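Kiltine Shared Kitchen
Dish Washing Station – Monthly Inspection Checklist with Comments
Month: September
Checked by: Mahsa Fallahi
Reviewed by: Ulises Huamán
Floor area covered by this sheet: wash corner and side table only. The cook line has its own sheet.

Marks used: OK / FIX / WATCH / N/A

1. Sinks and taps

1.1 Sink basins free of cracks and chips – OK
1.2 Drains run clear with both basins emptied together – WATCH
Comment: Left basin is slower than the right. Strainer was pulled and cleaned. Majdi Bitar will snake the line if it is still slow next month.
1.3 Hot tap reaches temperature within a minute – OK
1.4 Tap handles tight – FIX
Comment: Cold handle turns loose on its stem. Needs a new screw, not a new handle.
1.5 Water meter reading entered – OK
Comment: 3,014. Last reading was 2,644. Normal for a month with the evening classes running.

2. Sponges, cloths and soap

2.1 Sponges in good shape, no loose scouring layer – OK
2.2 Sponges stored standing up after use – FIX
Comment: Two were lying flat in the bottom of the sink when I came in. The rack is right there on the wall.
2.3 Sponges for dishes kept apart from sponges for the floor and bins – OK
2.4 Cloths changed daily – OK
2.5 Dish soap labeled, cap closed – OK
Comment: Refilled from the big Ellero jug. The label on the small bottle is wearing off and someone should write it again in marker.

3. Plates and side table

3.1 Plates free of chips on the rim – OK
3.2 Dirty plates kept on a tray, not straight on the wood – OK
3.3 Tray has a raised rim and sits flat – OK
3.4 Tabletop clean and wiped after each load – FIX
Comment: Dark greenish-black stain on the wood, just past the front corner of the tray, and a small dark dot a little way off from it. Wipe first with plain soap and water. If it stays, leave it for Afaf Atallah and do not sand it.
3.5 Plates free of residue before they go to the shelf – WATCH
Comment: Dark spatter is the thing to look for this month. Check the rims as well as the middle, and the edges where plates overlap.
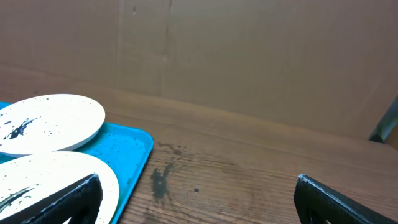
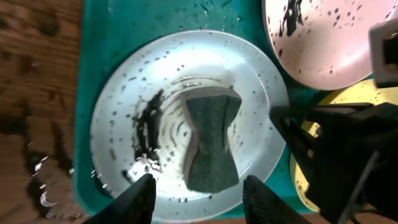

3.6 Clean plates stacked by size – OK
3.7 Drying rack wiped and free of scale – FIX
Comment: Scale on the lower bars. Soak in vinegar overnight and rinse.
3.8 Chipped plates pulled and logged – N/A

4. Floor and walls

4.1 Mat lies flat, no curled corners – WATCH
Comment: The corner by the door is starting to lift. Tape will hold it for now – a new mat is on the Hourani order.
4.2 Floor dry at the walkway – OK
4.3 Wall behind the sinks free of mold – OK
4.4 Outlets near the sinks covered, test button works – OK
Comment: Tested both. Reset fine.

5. Follow-up

Cold tap handle – Majdi Bitar
Table stain – Afaf Atallah
Drying rack – whoever closes tonight, initial below
Sponge rack reminder – Ladan Fallahi will put it on the door sheet
Left drain – check again in October

Please do not mark 3.4 as OK until the table has been looked at in daylight. The overhead light makes the wood look cleaner than it is, and we passed it that way last time.

Spare sheets are in the Lallar binder, second shelf.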